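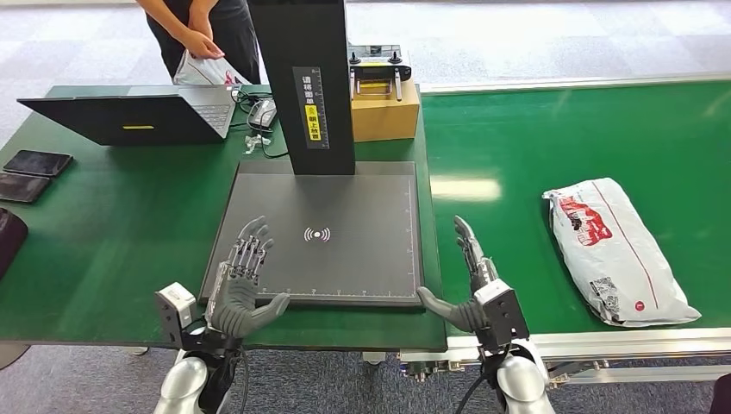
Fletholm Show Jumping Rounds

Hi! I've been typing up score sheets from the winter jumping series at Fletholm for my own amusement, and enough people at the ring asked for a copy that I tidied it into a proper file. It covers 943 rounds ridden by 183 horses over 14 shows, all indoors.

What's in it

rounds.csv has one line per round: show number, class height in centimetres, horse, time, time allowed, jumping faults and time faults. Jump-offs get their own line with a 2 in the phase column (first rounds have a 1).

horses.csv has name, age, sex and colour. I went with "grey" for every shade of grey, so please don't write to me about flea-bitten ones.

courses.csv lists the fences in order, with the distance for each related line if the course plan gave it. Three shows had no plan posted, so those rows are blank.

Riders aren't in here at all. Plenty of them are kids, and I was only after the horses anyway.

Things to watch for

Chauvin and Ruter are stablemates and look alike on paper — same age, same sex, same colour — and I mixed them up in two early shows. Fixed now, but if you grabbed the file before December, grab it again!

Eliminations have an empty time and EL in the result column. Retirements are RT. Don't average the faults without dropping both, or you'll get some very odd favourites.

The timer failed for part of show 9, so those times came off a stopwatch and are rounded to the whole second.

Using it

Any spreadsheet will open it. I use Mekow, a little script of mine that's in the tools folder, to work out clear-round rates by height. It's slow and a bit ugly but it does the job.

Share it, chop it up, make charts. A mention of where it came from would be nice. If you find a mistake, send me the show number and the horse and I'll check the paper sheet.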